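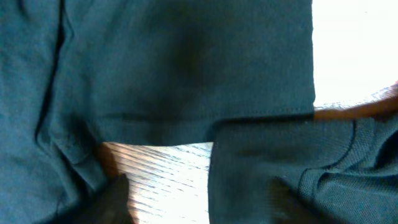 Town clothing take-back plan promises a lot, explains little

Last updated: February 9, 2021

Burnus will get its own clothing take-back program in September, under a deal with the resale firm Plulby that the town council approved this week. Residents will be able to drop off shirts, pants, coats and bedding at two collection points, one behind the library and one at the old Rawat department store. Plulby says everything it takes in will be "given a next life."

What kind of next life is harder to pin down. The contract runs to 18 pages, and the part on where the clothes end up takes up less than one of them. Items in good shape will be resold. The rest may be "recovered by suitable means," a phrase that could cover recycling, rags for machine shops or a furnace.

The company points to its trial in a nearby county last year, where it collected 3296 pounds of clothing. Of that, 332 pounds was sold to people who planned to wear it. Plulby calls the trial a success. It did not answer when asked what happened to the remainder.

Leonie Ruchti, who has run a mending shop in Burnus for years, has read the contract and is not impressed. "A knit shirt with a tired collar is still a shirt," she said. "Somebody could wear it to paint a fence. But a sorter gets a few seconds per piece, and knits lose their shape, so out they go."

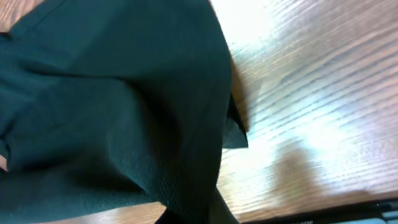 Ruchti would have liked the town to put some of the money into repair instead. The council did look at a monthly mending day but dropped it, saying it would be too hard to measure. Weight is easy to measure, of course, and Plulby will be paid by the pound. That gives the firm every reason to fill bins and not much reason to care what is in them.

There is also the matter of Kinex, the company that will haul the bags away. Its fee is not in the public version of the contract. A town spokesman said the figure was left out for business reasons and that the overall cost to residents would be "modest." He would not say what modest meant.

The council says it will look at the results after the first year — using numbers supplied by Plulby. No outside check is planned.

Related items

Library parking lot to close for repaving
What the new trash fees mean for renters
Old Rawat store still without a long-term tenant
Letters: Bring back the spring swap meet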